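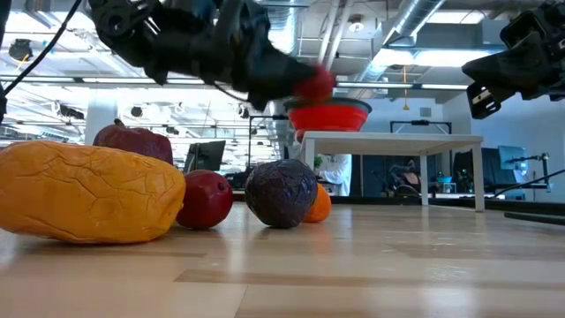

Fruit pieces on the wooden tabletop and, on the white table behind them, a red collapsible bowl. Photo: Totavton Household Review

FOR IMMEDIATE RELEASE

Do folding bowls save space? Totavton has its doubts

Household Review says most collapsible bowls never get collapsed, and asks stores to tone down the promises

KEMENT, 23 Aug 2011 – A collapsible bowl saves space only when it is collapsed. According to a new report from the Totavton Household Review, that is a condition most owners do not meet.

The report, "Flat When Empty," looks at the soft-sided folding bowls that have filled store shelves over the past few seasons and at the claims printed on their packaging. It draws on a mail survey of 1138 households and on kitchen and dining room exercises in which ordinary fruit-bowl chores were carried out again and again: filling, emptying, moving to another table, putting away.

Of the households that returned the survey, 846 said they owned at least one folding bowl or basin. Most of those owners said the bowl stood open all week, usually with something in it. Asked when they had last folded it flat, the most common answer was the day they bought it.

"A bowl that stays open on the table takes up exactly as much room as any other bowl its size," said Elfriede Reuter, who edits the Review. "I don't object to people liking them. I like mine. I object to a label that says it will give me back half a cabinet, when the thing hasn't been in a cabinet since I brought it home."

The Review accepts that the bowls have real uses. Campers, people in very small apartments and anyone who washes up in a basin and wants the basin gone afterward will get what they paid for. Its quarrel is with the way the same bowl is now sold as a year-round fruit bowl, a job in which it is almost never empty and so almost never flat.

The exercises used a table within reach of a long wooden surface, with mixed fruit shapes of different sizes to be put into the bowl or taken out of it. Pretend fruit was chosen so that pieces could be handled all day and the mix would stay the same from one session to the next. Wiebke Voß, who wrote the exercise section, is frank about the limits of this.

"Artificial fruit doesn't bruise and it doesn't leak," Voß said. "So please don't read our pages and conclude that a soft bowl is kinder to pears. We have no idea. Several manufacturers say so on the box and we'd like to know how they found out."
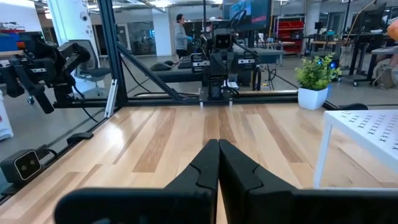 The report also takes up the question of where a fruit bowl ought to stand, a subject on which home magazines have been very sure of themselves. The usual advice is to move it off the main table and onto a side table, which is said to keep the main surface clear. The Review is unconvinced. In the survey, owners who had moved the bowl to a side table reported that single pieces of fruit went on collecting on the main table anyway, and that other small items soon collected next to the bowl.

"You add a table to get rid of clutter and you end up with clutter on two tables," said Reuter. "Maybe that suits some homes. I would want to see it work in one before I bought the table."

Marion Jardine, a home organizer in Kement who read a draft of the report, disagrees with that part and asked for her objection to be included. It is printed in full on the last page. Jardine argues that a side table works well if it is low and light enough to be moved with one hand, and that the people in the survey were mostly describing side tables that had become permanent.

"They've tested what happens when you stop tidying," Jardine writes. "Everything fails that test. A bowl on a low table next to the place where you unpack the groceries is still the quickest way I know to get fruit off a counter."

Voß says the point is fair and that a follow-up will look at it. She adds that Jardine's own clients were not surveyed and that it would be good to hear from them too, preferably when Jardine is out of the room.

Size is another sore spot. Folding bowls are generally described by how much they hold, with the measurement taken level with the rim. Round fruit does not fill a bowl that way. Big oblong pieces lie across it and leave gaps, small citrus drops into the gaps, and whatever goes in first is the last to be eaten. The Review suggests that shoppers ignore the printed capacity altogether and think instead about the largest thing they regularly buy. If that is a squash or a mango, a wide bowl will serve them better than a deep one, folding or not.

The ribs that let a bowl fold come in for less criticism than expected. Owners complained about crumbs and sticky residue in the creases, though many of the same owners rated their bowl as easy to clean a few questions later. The Review prints both answers and does not try to reconcile them. 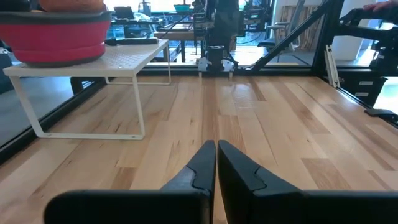
Stability got mixed marks as well. Owners of larger bowls said a full one is steady enough on a flat surface but awkward to carry, as the sides give when the bowl is picked up by the rim. The report advises lifting from underneath with both hands. It also advises against leaving other objects right beside the bowl on a small table, where an elbow or a sleeve can send them to the floor, and it notes without much hope that every household will do this regardless.

Arnimov, the housewares chain that sells several of the bowls covered by the survey, was sent the findings in May. In a written reply, product manager Birgit Kleinschmidt said the company stands by the phrase "space-saving" and regards it as describing what a product can do. She said Arnimov would consider adding the words "when folded" to its shelf cards.

The Review welcomes the reply and will wait to see the cards. A similar offer was made to it 3 years ago over stacking jars, and the jars are still sold with the old wording.

"Two words would settle it," said Reuter. "They cost nothing to print. I've been told before that something is being considered."

No manufacturer or store paid for the work. The survey was mailed to almost 2000 addresses on the Review's reader list, and the authors warn that people who subscribe to a household review may be fussier about bowls than the public at large. They also note that nobody was asked to prove what they said about folding. The answers could be kinder to the bowls than the truth is, Voß writes, as it is a little embarrassing to admit that you own a gadget and don't use the one part of it that makes it a gadget.

The report gives no star ratings and names no best buy. Its advice to shoppers is short. Before buying a folding bowl, decide where it will be kept when it is flat. If you can't think of a place, or can't think of a time when it would be empty, buy the bowl you like the look of and pay less for it. Anyone who already owns one and enjoys having it on the table should carry on.

A second report, on nesting baskets, is planned. Bezawit Yimer, who is collecting material for it, would like to hear from readers who bought a set and can still find every size.

"Flat When Empty" is available free of charge at the front desk of the Review's office in the Lindemann Building, Kement, and by mail to readers who send a stamped envelope. Survey tables and the full wording of the questions are included, as is the complete reply from Arnimov.

About the Totavton Household Review
The Totavton Household Review publishes plain-language reports on everyday household goods. It takes no advertising and returns product samples. Corrections are printed in the following issue.

Press contact
Bezawit Yimer, Totavton Household Review, Lindemann Building, Kement
Interviews with Elfriede Reuter and Wiebke Voß can be arranged on request. Please allow two working days.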